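Pirnlow: clutter-aware reaching in simulated kitchens

Pirnlow is our set of 3,070 simulated reaching episodes, split over nine kitchen layouts. We built it to test one idea we're really excited about: if a policy predicts which parts of the counter are hidden from it before it moves, does it plan better reaches? In our runs it does – success on held-out layouts went up from 51 percent, and the gain was largest where one big object sits in the middle of everything!

What's inside

Each episode has rendered views, joint states, the target name and a hidden-area mask. Layouts mix everyday kitchen things with oversized props that have no business on a counter, and the props are where the method gets interesting.

Sample view

The tree stump is the hardest prop we have. With the arm right in front of its base, a reach for the apple out in open space is easy, but the pepper grinder and the bowl farther back are a proper test.
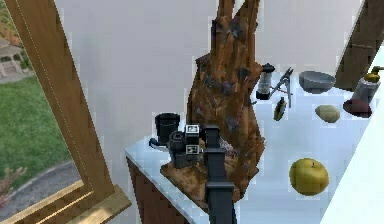
Known limits

Lighting varies very little between layouts. Clear and see-through parts render too cleanly, so expect a drop on real glass. Four episodes have a mask shifted by one step – Hnat Nazarenko is fixing those for the May release.

Contact

Sheldon Pelletier, Grekell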